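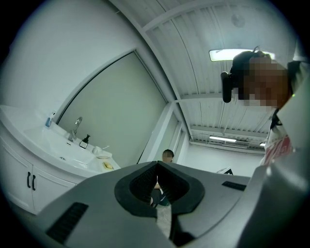 Leaning in, headset on.

So the water vole survey is done! I've been promising to write this up since I got home and then there was the washing and the broadband thing and a cold, so apologies to the two people who emailed to ask (hello, you know who you are).

For anyone new, I live near Deltthorpe and I've somehow become a person who walks along ditches looking for droppings. I did the training in Prutbridge last year in a very warm room above the library, with a lot of slides, and came away with a laminated card showing you how to tell vole poo from rat poo. I still carry it. Vole droppings are like fat little Tic Tacs, rounded at both ends, and they don't really smell of much. Rat ones are bigger and you will know about it.

My stretch is the drain that runs from the sluice down to the old pumping station, 664 metres of it if you believe the map. It feels longer. The first bit is lovely, all reed sweet-grass and yellow flag, with a bank you can stroll along without thinking. Then you get to the bend by the caravan storage place and it's brambles right to the water, and you either go round through the field or get in. I got in. I had borrowed Shiuli Samarakoon's chest waders, and Shiuli is a good bit taller than me, so picture a toddler in a sleeping bag. They were dry inside though, and I can't say that for my own.

You go slowly. I can't stress that enough if you're thinking of giving it a go, because the first time I did one I marched along like I was late for a bus and found nothing at all. What you're after is feeding signs (little piles of chopped grass stems, cut at a slant, left at the edge of the water), then latrines, then burrows with a nibbled lawn round the entrance. The lawns are my favourite. The vole sits half in and half out of its front door and eats everything it can reach, and you get this neat semicircle of short grass, like somebody's been at it with nail scissors.

Final tally: 23 latrines and seven burrows I was happy to write down. There were more holes than that but a hole is only a hole, and Virgil Husar, who checks all the forms, is very strict about it. He once sent mine back with "rabbit?" pencilled next to nearly every entry. He was right about most of them, annoyingly.

Twenty-three is good, by the way. Last year the same stretch had hardly any and I'd got quite gloomy about it. Nearly all of these were in the first half, up to the culvert, and then it thins right out. My theory is shade. The sallows have got so big down at the pumping station end that nothing much grows underneath, and if you're a vole and need to eat most of your own bodyweight every day you're not going to set up house on bare mud. Virgil thinks it's more to do with the water level jumping up and down when the pumps are running. It could easily be both.

The other thing is mink. We've got two rafts out, one at each end, with the clay pads in them that take footprints. They went in back in January, and I remember that well because I dropped my glove in the drain while tying the second one up and watched it float off towards the sea. So far we've had moorhen, moorhen, something that was probably a stoat, and moorhen. No mink on either. I don't want to tempt fate, they travel miles and one female with a litter can clear out a stretch like ours in a season, but I do check those pads with my heart in my mouth, and it's always such a relief to see big silly moorhen feet all over everything.

Did I see a vole? Yes! Once, for perhaps three seconds. I'd stopped for a sandwich on the concrete bit above the culvert and heard the plop. People always go on about the plop and I'd thought it was one of those things you say, but it really is a very particular sound, like a pebble dropped in from knee height. Then a round brown back and a blunt little nose going straight across to the far bank, and that was it. I'd got egg mayonnaise on my chin and no camera out. Best moment of the year so far.

Also seen, in no order: a grass snake (small), banded demoiselles, a kingfisher going the other way very fast, one traffic cone, and a lot of frogbit, which I'm told is a good thing to have as long as it's the right frogbit. I had to take a bit home in a sandwich bag to check. It was the right one.

Afterwards we all met at Tastetti for chips and a sit down, and I was made to leave the waders outside on the pavement. Shiuli's just back from a fortnight down at Paul, where she says the streams are all bright and quick and full of stones, and she was rather rude about our drain. I like our drain. It's brown and straight and it goes past a caravan park and there are voles in it.

If you've got a ditch or a pond near you and fancy looking, please don't poke anything down the burrows, and keep the dog on a lead along the bank. Watch out for the edges too, as they're often hollow underneath and I've gone through one up to the thigh. Best time is late spring before the nettles get silly, then again towards the end of summer.

Next job is cutting back some of the sallow, but that has to wait until the birds have finished, so there'll be a gap. I also need to buy my own waders. If anyone knows of a pair that comes in short and doesn't cost a fortune, leave me a comment, and tell me what the boots are like because I've got wide feet.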